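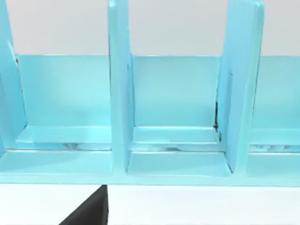

4.2 Where wills were kept

The survey covered 757 estates handled by the Wellthorpe probate registry. In 614 of them the original will was found at the first place searched, usually a law office or the home. Figure 2 shows a shelving unit with open compartments and upright dividers, rendered in light cyan.

Home storage gave the most trouble. Families often held a copy but could not say where the original was - a point also made by Tan for the Dretorden registry. Search costs were recorded only where they passed $3000, so smaller sums are missing from Table 3. Codicils were counted with the will they amended, even when stored apart.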